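Hosting a Shared World in Podine: Setup and Transfer Guide

Kirnach Player Support
Last revised 25/04/2022

This guide applies to the Windows edition of Podine. It covers the creation of a shared world, the transfer of an existing single-player world, and the routine tasks a host is expected to carry out once other players have joined. Console players may join a shared world but cannot host one at this time.

Please read the section on saved games before making any changes. Player Support can restore a world only if a backup copy exists.

Before you begin

To host a shared world you will need the following:

A copy of Podine that has been updated to the current version.
A Kirnach account in good standing, signed in through the main menu.
At least 700 MB of free disk space for the world file and its backups.
A wired or stable wireless connection.
Access to the settings page of your router, if you intend to host for players outside your home network.

You do not need a second computer. The host program runs alongside the game, although older machines may show slower loading times when both are open. If you plan to leave the world open while you are not playing, the host program can be run by itself.

All players must use the same version of the game as the host. A player with an older version will see the world in the list but will be returned to the main menu when attempting to enter.

Locating your saved games

Podine stores each world in its own folder. To find it, open the main menu and select Options, then Data, then Open Save Folder. Each world folder carries the name you chose when the world was created, followed by a short code. Do not edit the code.

Inside the folder are three items. The file named "world" contains the land, buildings, animals and weather. The file named "camp" contains your tribe, stored goods and the progress of each camp upgrade. The folder named "hunters" contains one file for each player character who has entered the world. A single-player world will have only one file in this folder.

Close the game fully before copying anything. Copying while the game is open can produce a world that loads correctly but has lost the contents of its storage pits.

Make a copy of the whole folder and place it somewhere outside the Podine directory. An external drive or a second folder in your documents is suitable.

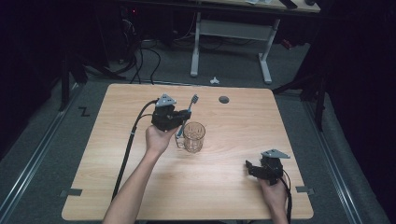

Once the copy has been made, open the game again and load the original world once to confirm that it still works as expected. Check the storage pits and the tribe list. If anything appears to be missing, close the game without saving and contact Player Support before going further.

Creating a new shared world

From the main menu, select Play, then Shared World, then Create. You will be asked to make several choices, and some of them cannot be changed later.

Starting region. There are two regions available to new worlds: the Zimmont Highlands and the Ostrowski Basin. Zimmont has more stone and large game but long winters. Ostrowski is milder and has more rivers, and is recommended for groups in which some members have not played before. The starting region is permanent.

Difficulty. Four levels are available. The host may lower the difficulty at any time but may raise it only at the start of a new season in the game.

World size. Small, Standard and Large. Large worlds require more memory on the host machine and take longer to save.

Shared or separate tribes. In a shared tribe, all players contribute to one camp. In separate tribes, each player founds a camp and may trade with the others. A world set to separate tribes can be merged into a shared tribe later. The reverse is not possible.

Player damage. Off by default. When this option is on, spears, clubs and traps set by one player can injure another.

When you have made your choices, enter a world name and a password. The password should not be the one you use for your Kirnach account. Select Confirm and wait for the world to be built. Do not close the window during this step, even if the progress bar appears to stop.

Transferring a single-player world

A world that began as a single-player game may be converted. The process works on a copy, so the original will remain in your list and may still be played alone. Progress made in one will not appear in the other.

1. Select Play, then Shared World, then Import.
2. Choose the world from the list. Worlds created in the early test period are shown in gray and cannot be imported.
3. Choose whether new players will begin at your camp or at the edge of the region.
4. Choose whether your own character will keep its skills and equipment. If you answer no, the character is kept in the original world only.
5. Enter a name and password, then select Confirm.

Certain items do not carry over. Tamed animals that are away from camp at the time of the import are returned to the wild, so it is advisable to call them back beforehand. Unfinished quests are reset to their first step. Traps that have been set but not sprung are placed in the nearest storage pit.

If the storage pits in your camp hold more than 1000 items in total, the excess will be placed in a bundle beside the central fire. The bundle does not decay, and any player may open it.

Opening the world to other players

Players on the same home network will see your world without further action. For players elsewhere, the host must allow incoming connections.

Start the host program and select Network. The program will first try to configure your router by itself. If the indicator turns green, no further steps are needed and you may skip to the next section.

If the indicator remains yellow, you will need to add a rule by hand. Sign in to your router and find the page for port forwarding. The name of this page varies by manufacturer. Add a rule for port 2535, set the type to UDP, and direct it to the computer running the host program. Save the rule and restart the host program.

If the indicator is red, the connection is being blocked by security software on the computer. Add the host program to the list of permitted programs. Player Support does not recommend turning off security software entirely, and will not ask you to do so.

Some internet providers do not permit incoming connections on home accounts. In that case, select Relay in the Network menu. Relay mode is slower, and players may notice a short delay when throwing spears or calling animals.

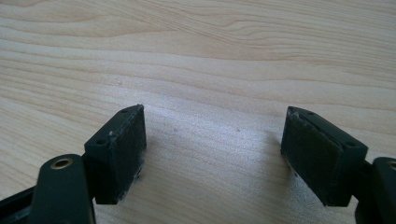

Two dark green gripper fingers above a pale wooden tabletop.

Inviting players and assigning roles

To invite a player, select Players, then Invite, and enter the name on the player's Kirnach account. The invitation remains valid until it is accepted or withdrawn. You may also share the world name and password directly.

Each player holds one of three roles.

Guest. May explore, hunt and carry goods, but may not build or open storage pits.

Hunter. May build, craft, tame animals and use storage pits. This is the standard role for regular players.

Elder. Has all the permissions of a Hunter and may also remove players, change the camp layout and start seasonal events.

The host is always an Elder. We advise giving this role to at least one other person you trust, so that the world can be managed when you are away from the keyboard. New players join as Guests unless this setting is changed under Players, then Default Role.

A player who is removed keeps the character file and may be invited again. To delete the character as well, select Remove and Clear. This action cannot be undone except by restoring a backup.

Saving and backups

The host program saves the world at each in-game dawn and whenever the last player leaves. A manual save may be made at any time by selecting World, then Save Now. Players will see a short message on the screen and may notice a pause.

Backups are separate from saves. To turn them on, select World, then Backups, and choose a folder. The program keeps each backup for 90 days and then deletes it. If you wish to keep a particular backup, move it to another folder or mark it as Protected in the list.

To restore a backup, ask all players to leave, stop the world, select the backup and choose Restore. The current world is set aside under a new name and is not deleted.

Common problems

The world does not appear in the list. Confirm that both parties are signed in and that the player's filter is not set to show only public worlds.

A player enters but falls through the ground. The player's copy of the game may be damaged. The player should leave, select Options, then Data, then Check Files, and try again when the check is complete.

Tribe members stand still and do not work. This usually follows an import. Put out the central fire, wait until nightfall in the game, and light it again.

Winter does not end. This fault affected worlds in the Zimmont Highlands that were created before the August update. Open World, then Seasons, and select Repair Calendar. The season will advance at the next dawn.

The host program closes when the world is saved. Check that the save folder is not set to read-only and that the drive is not full.

Closing a shared world

Give players notice before closing a world permanently. Any player may request a copy of the character file by selecting Options, then Data, then Export Character while the world is still open. Exported characters can be brought into another shared world if its host allows it.

To close the world, select World, then Retire. The world will be removed from all players' lists. The files remain on the host computer until you delete them from the save folder.

For problems not covered in this guide, submit a request through the Support page of your Kirnach account. Include the name of the world, the version number shown at the bottom of the main menu, and the most recent log file from the host program. Do not include your password.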